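Town of Urquijo Would Like Its Green Back 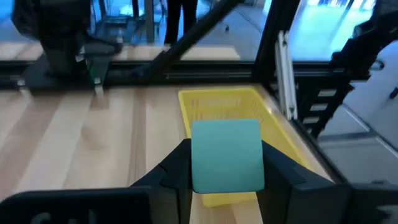
A cube in pale teal, the color family now dividing Urquijo.

URQUIJO - It took the town five years to agree that its downtown needed a coat of paint. It took a single morning in October for people to agree that they hated it.

The benches, lampposts, bike racks, trash cans and railings along Main Street and the riverfront, which had been dark green for as long as anyone at Town Hall can document, are now a pale teal called Botano. The town bought 700 gallons of it. Most has already been applied, and what hasn't is sitting in the public works garage, where it is said to look very nice under the fluorescent lights.

By the end of the month a petition asking for the old color had picked up 1,160 signatures. Turnout at the last local election was lower than that, a fact mentioned by four different speakers at the council meeting and eventually by the mayor, in a tired voice.

"I have been on this council through a flood, a sewer bond and the business with the geese," said Ignacio Ortuño, who represents the downtown ward and voted for the new paint. "My phone did not ring like this for the sewer bond."

Ortuño says the color was picked in an open process, and the paperwork backs him up. Six paint chips were taped to the wall outside the clerk's office last winter, under a sign inviting comments. Two comments were received. One said "the blue one," which could describe at least three of the chips. The other asked when the men's room would be fixed.

The council then went with Botano, on the advice of Elell, the design firm it had hired to give downtown a fresh identity. Elell's report runs long and describes the shade as "a quiet welcome" and "a color that listens." It recommends the color for "all touchpoints," a term the public works department took to include fire hydrants. The fire chief did not. Eleven hydrants were painted on a Main Street afternoon and were red again by breakfast.

Opinions on what the color looks like have been easier to gather than opinions on the color. Residents at the meeting compared it to toothpaste, a dentist's smock, a motel bathtub, mint ice cream left out on the porch, and the inside of a refrigerator their grandmother had. One woman said it was exactly the color of her kitchen and that she had come to speak in its favor. After hearing the first dozen speakers she said she would like to go home and look at her kitchen again.

The strongest objection came from the direction of Hadum, the next town downriver. Hadum painted its own bandstand and benches a light blue-green three years ago, and people in Urquijo spent a good part of that summer making fun of it. Whether the two colors are the same has become a matter of some feeling. Elell maintains that Botano is "warmer and more grounded." A retired house painter from Hadum drove up with a chip in his shirt pocket, held it against a bench outside the pharmacy, and drove back. He was reported to be smiling.

Hadum has not issued a statement, although the sign in front of its library was changed last week to read GREAT MINDS.

Supporters of the new color do exist. The owner of the ice cream stand by the bridge says the benches photograph well and that customers have stopped asking if the wet ones are wet, the dark green having hidden everything. A few high schoolers told the council that the old green was depressing. This was received by the older part of the room as proof of nothing in particular.

There is also the matter of dirt. The dark green was chosen in the first place, according to a newspaper clipping read aloud at the meeting, "so as not to show the soot." Urquijo no longer has soot, the mill having closed long ago, but it does have pigeons, and it has a great many people who put their feet on benches. The public works superintendent was asked how often the new paint would need washing. He said that depended on how clean the council wanted it. He was asked to estimate. He said he'd rather not do it in front of the press.

Going back would not be cheap. The paint can't be returned once it has been tinted, and the old green is no longer made under its old name or, as far as the hardware store can tell, under any other. The store has offered to mix a match if somebody brings in a clean sample. Three residents have since turned up with pieces of railing. The town would like to know where they got them.

Ortuño has floated a compromise in which the riverfront stays teal and Main Street goes back to green, with the change taking place at the corner by the bank. The bank has asked which one it would get. Another proposal, from the back of the room, was to let the paint fade and see how everyone felt then. It drew the only applause of the night from both sides.

The council voted to put off a decision until spring, when it is warm enough to paint outdoors anyway. Elell will be invited back to present alternatives, provided its fee does not exceed the first one. Paint chips will again be taped to the wall outside the clerk's office, this time with a pen on a string.

The men's room at Town Hall remains closed for repairs. According to the work order posted on the door, the walls will be Botano.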